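4. Setting up the steam cleaner for the first time

This section covers the Pakska upright steam cleaner with the standard hose. The maker's leaflet says you can be cleaning "in moments". We have not managed it, and we suggest you set aside half an hour for the first go.

4.1 Before you plug it in

1. Take everything out of the box and check it against the card in the lid. Cadi Probert's came without the small brass brush, and the shop wanted the box back before they would send one.

2. Pull the paper tag out of the filler cap. It is easy to miss and it stops the cap sealing.

3. Fill the tank to the lower line only. The upper line is printed on the tank, but ours spat at that level every time we tried it.

4. Screw the cap down by hand. Do not use pliers.

CAUTION: Never open the cap while the machine is hot. Switch off, unplug, and leave it until the tank is cool to the touch. The light going out does not mean the pressure has gone.

Note on water: the leaflet recommends Lilutix descaling water. We ran one machine on that and one on tap water from August until the spring and could see no difference inside either tank. If your kettle furs up badly you may feel otherwise.

4.2 Choosing a surface to test on

Start on something pale, flat and hard, where a mark will show and will wipe off. Steam lifts some finishes and clouds others, and "safe on all sealed surfaces" is a claim we would treat with care. The leaflet never says what it means by sealed.

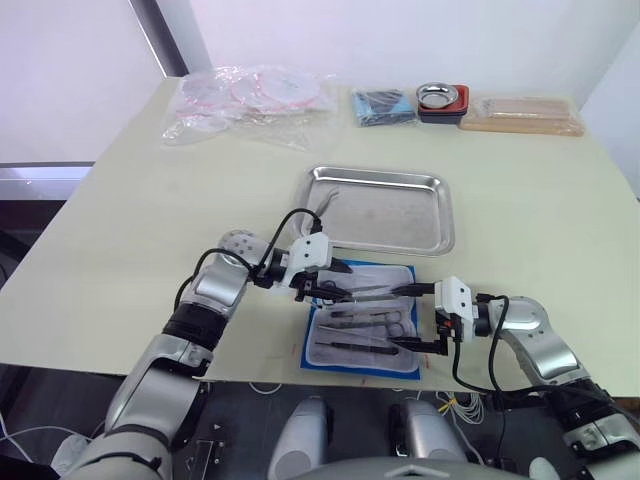 Cream top, seen at two moments of looking down at it.

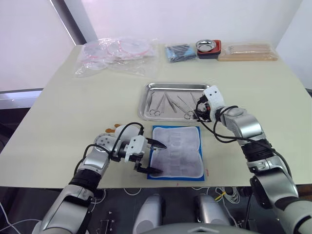
5. Fit the flat head and the cotton pad. The pad goes on with the stitched side up.

6. Plug in and wait for the green light. The maker's figure is 2 minutes. Idris Maddocks timed his with a kitchen clock and got nearer five.

7. Point the head into a bucket and squeeze the trigger until the water stops and steam comes.

8. Test a patch the size of a coin in a corner. Wipe it dry, leave it overnight and look at it again in daylight.

Note: if the patch has gone white or feels tacky, stop there. Polish may hide the mark for a while, but we have yet to see it put the finish back.

4.3 Settings

The dial runs from low to high with a "Turbo" mark at the end. As far as we can tell, Turbo is the same as high with a louder pump. Use low for glass and painted wood, and high for tile and grout.

9. Work in short passes and keep the head moving.

10. Change the pad when it looks grey. A dirty pad only spreads the dirt about.

CAUTION: Do not use steam on waxed wood, cold window glass, or anything with a socket in it.

4.4 Claims on the box

The box says the Pakska kills germs on contact. It gives no length of contact, and a quick swipe is unlikely to do much. If that matters to you, wash the surface in the ordinary way as well.

The box also promises 3000 hours of use. There is no clock on the machine, so you have no way of checking, and the guarantee doesn't mention hours at all. Keep the receipt.

4.5 Putting it away

11. Unplug it and let it cool fully.

12. Empty the tank over a sink and leave the cap off until the inside is dry.

13. Coil the hose loosely. A tight coil cracks near the handle. The spare hose is part 2198, and the Cadwaladr one fits too, though it is slightly shorter.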